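The lamp in the kitchen of my aunt gave a yellow light, and under this light everything looked older than it was. I had put the pantry things on the table in the morning. By four o'clock I had only moved them from the left side to the right side.

She lived 75 years, and for the last 10 of them in this apartment, number 414, above the bakery on Westis Street. Before that she lived in Mendoza, and before Mendoza in Cuneo, where I was also born. Each time she moved, she took the pots with her and left the food. "Food you can buy in every country," she used to say. But I think she did not fully believe it, for in every country she read the packages from beginning to end before she let them into the house.

She read them aloud. When I was a child this was a great suffering to me. My cousins had aunts who told stories about wolves. My aunt sat at the table with her glasses low on her nose and told us what was in the soup powder. She did it slowly, with the same voice she used in church, and when she came to a word she did not know, she tapped it with her fingernail and tried it two or three times, until it sounded to her like a word that a person could say.

In November, when I visited her for the last time, she could not read the small letters anymore. She gave me the packages and I read for her. I did it badly. I was tired from the train and I jumped over the long words. She noticed each time.

"Again," she said. "You have lost one."

Now I took from the table the next package, a white one, and I wanted only to look for the date. My hand had other plans. I pressed the plastic flat with my thumb, and it went back into its creases, and I found myself reading.

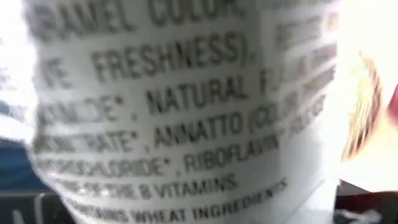 My brother said from the doorway that I should just throw it all away, that it was only food, and the man from Zadidard was coming at six for the boxes whether we were finished or not.

"I know when he is coming," I said.

"Then why are you reading?"

I did not answer him. I said "caramel color," not very loud. Then I said "annatto," which is a beautiful word if you don't hurry. I said "riboflavin." After it there was a short line, which told me that something was one of the B vitamins, and I remembered how she liked such lines. She considered them polite. The company did not need to explain, she said, and still it explained.

My brother came in and sat down on the other chair. He still had the tape in his hand. He had driven 200 miles that day and he would drive them again in the night, so I expected he would be angry with me. He looked at the package for some time.

"What is the long one?" he asked.

"Which?"

"There. It ends with chloride."

I told him that I could not say it. He took the package from me and held it near the lamp, then farther away, as she did. He began the word and stopped. He began it again, and in the middle he made a mistake so large that we both laughed, and I had to get up and pretend that I was looking for the scissors.

"Again," I said, with my back to him.

He tried again. Outside, the bakery was pulling down its metal shutter. I took one of the boxes and opened it on the floor, and I put in the jars first, and the bags on top of the jars, and he read to me while I packed.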